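Search this site
Enter keyword

How to Compare Two Finger Sets on a Hand-Held Gripper Using Cloth

Filed under: Grippers and End Effectors, Bench Procedures

Last revised 5th November

This procedure compares two sets of fingers on the same hand-held gripper, with a cloth garment as the test item. It was written for the Udgate bench and has been used there since October. One full comparison takes two people most of a morning. It produces a slip count and a drop count for each finger set, plus camera recordings that can be checked afterward.

Rigid blocks give clean numbers but say little about laundry handling. A garment sags, folds over the finger tips and changes thickness between one grasp and the next. A finger set that scores well on blocks may still lose a shirt hem.

What you need

One hand-held gripper with a camera mount
Finger set A (looped bands, curved)
Finger set B (solid pads, straight)
One plain garment, no zippers or buttons
A luggage scale with a peak-hold reading
A hex driver that fits the finger screws
Masking tape and a marker

Step 1. Check the fingers

Mount finger set A. Tighten the screws in a cross pattern and stop when the driver resists. Overtightening pulls the bands out of shape, and the two fingers then meet off center. Close the gripper on a strip of paper and pull the strip out slowly. Drag should be the same along the whole tip. If one side is loose, back off both screws on that side and start over.

Step 2. Set the camera

Start the recording and close the gripper once. Both finger tips must stay in view through the full stroke. With a wide lens the outer part of the picture bends strongly, so read finger opening only from the center. Lock exposure before the first trial. Auto exposure will shift when a large piece of cloth crosses the view, and the tip edges become hard to find.

Step 3. Mark the garment

Put a small piece of tape on the garment where the grasp should land, and another at the opposite end where the second person will hold it. Use the same marks for both finger sets. Hae-won Seok's first round of trials was thrown out over this point: set A had been gripping a double seam and set B a single layer.

Step 4. Run the static hold

The operator grasps the first mark. The second person holds the other end at chest height and steps back until the cloth hangs in a shallow curve. Hold for 20 seconds. Do not pull. Record a slip if the tape moves relative to the finger tips, and a drop if the cloth leaves the gripper. Do 34 trials per finger set, reopening the gripper fully between trials.

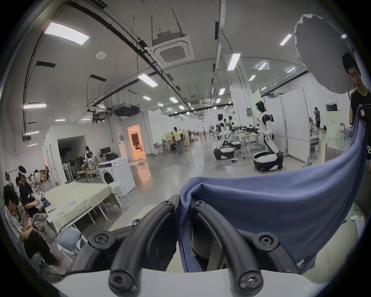
Keep the wrist level during the hold. Tilting the gripper down lets the weight of the cloth run along the fingers instead of across them, and both sets will look better than they are. If the operator's arm gets tired, stop and rest between trials. Do not change operators partway through a set.

Step 5. Run the pull test

Hook the luggage scale to the second mark. Pull in line with the fingers, slowly, until the cloth slips. Write down the peak reading. Repeat with the gripper turned 90 degrees about its long axis. Curved fingers often behave differently in the two positions, and a single orientation hides it.

Step 6. Swap and repeat

Mount finger set B and repeat steps 1 through 5. Do not wash or iron the garment between sets. If time allows, return to set A for a short final run. A large change from the first set A result means the cloth has stretched or the bands have worn, and the comparison should be redone with a fresh garment.

Reading the results

Compare slips first, then drops, then peak pull. A set with high peak pull and many slips usually grips well only when the cloth lands in the right place. Gülizar Güneş reviews the recordings without knowing which trials were marked as slips. Where her count and the bench count disagree, the recording is used.

Common problems

Cloth wraps around a finger: the approach was too deep. Bring the tips in only as far as the tape.
Cloth slides out on closing: check that both fingers start moving together.
Peak readings scatter widely: the pull was too fast or off line.
Tape comes loose: use a stitched thread mark.

The blank trial sheet is kept with the Verkon adapter drawings. Flurina Haslinger has the screw sizes for older finger sets.

Tags: finger comparison, cloth grasping, hand-held gripper, slip test

Contact | © Altolthorpe Bench Notes | Back to top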